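Ridstead Bench & Table Supply
Home / Finishes / Tabletop varnish / Zida Satin No. 11

Zida Satin No. 11 Tabletop Varnish
Made by Antoniuk Coatings
Sizes: 1 quart, 1 gallon
In stock at the Grutach counter. Ships by ground only.

Zida Satin is an oil-based varnish for tables that people use. We mean dinner, homework, taxes, the jigsaw puzzle that stays out until December. It goes on thin, levels itself better than most of us do, and dries to a low sheen with a little warmth in it. If you want your table to look like it was dipped in glass, we sell that too, under Bar Tops, and we wish you well.

What's in the can
An alkyd varnish with some extra resin for hardness and enough solvent to keep it brushable. There is no stain in it. It will turn pale woods slightly golden, and it keeps doing so for the first year or two. Maple and birch go from milk to honey. Walnut hardly seems to notice. If you need white oak to stay the color it was on the day you sanded it, buy the water-based version and stop reading here.

Good for
Dining tables, desks, work tables, classroom tables, shelves, sideboards. Fine on veneer as long as you go easy with the sandpaper.

Bad for
Decks, cutting boards, floors, boats. Every spring somebody calls us about a boat.

How to put it on
Sand the bare wood to 150 and stop. Going finer makes the wood feel lovely and gives the varnish less to hang on to. Vacuum, then wipe with a rag and mineral spirits, then find something else to do while it dries.

Stir the can. Shaking it fills the varnish with bubbles, and satin varnish has a flattening agent that settles at the bottom like the good part of a salad dressing, so scrape down there with a flat stick. Stir again halfway through the job.

Thin the first coat by a quarter with mineral spirits. Brush it on with the grain, in long passes, and leave it alone. The urge to go back and fix one spot is strong and has ruined more tabletops than red wine. Let it sit overnight. Scuff with 320, wipe, and lay down the second coat straight from the can. Do the same for a third. Three coats will do for most houses. Four if you have a toddler or a fondue set.

Light use after 22 hours. Full hardness takes a good deal longer, and hot mugs should stay on coasters until it gets there. After that they should stay on coasters too, but we know how people are.

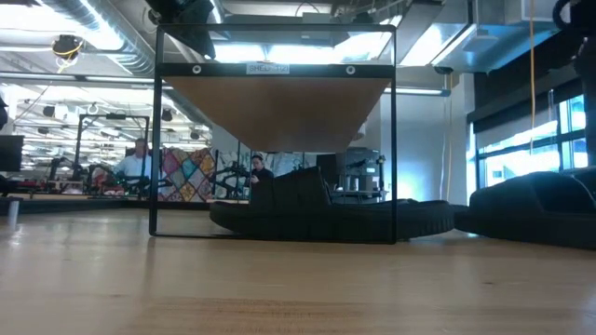
Hema Kandasamy asked whether satin would still throw glare back at her under the ceiling lights in her dining room, which she described as the kind you find in a dentist's office. It will, some. Satin softens a reflection but doesn't remove it, and any light source strong enough to read by will show up on a flat horizontal surface if you look along it from a low angle. Anyone sitting in a chair and looking down at a plate will see very little of it. For less shine still, let the last coat cure all the way, then rub it out with a gray pad and paste wax. It takes an afternoon, and your shoulder will mention it the next day.

Care
Damp cloth, dry cloth. Skip the spray polish. The silicone in some of them gets into everything and makes the next coat of varnish pull away into little craters, and you will blame us.

White rings from a hot dish will often fade if left alone for a day or two. If they don't, rub lightly with paste wax. Scratches that haven't reached the wood can be scuffed out and covered with one thin coat over the whole top. Spot repairs in the middle of a table look like spot repairs in the middle of a table.

Can I put it over an old finish?
Usually. Clean it, scuff it dull all over, and try a patch on the underside first. Don't do it over wax.

Can I use a foam brush?
You can. Ajith Poojory at our counter has views on this and a drawer of natural bristle brushes he'd like you to see.

Does it smell?
Yes. Open the windows on both sides of the room and plan to eat elsewhere.

Rags
Lay used rags flat outdoors, away from anything you care about, until they are stiff. Never ball them up and never leave them in a trash can. Oily rags can heat up and catch fire by themselves. We have no joke for this one.

Specifications
Item number: 900-11
Sheen: satin
Base: oil-modified alkyd
Thinner and cleanup: mineral spirits
Recoat: overnight
Shelf life: three years unopened, less once you have lost the lid

Returns
Unopened cans only. Tinted, dented and "just stirred a little" cans are yours.

Often bought with
Gray abrasive pads
Natural bristle brush, 2 1/2 inch
Paste wax, clear
Felt feet, which you will put off sticking on until after the first scratch in the floor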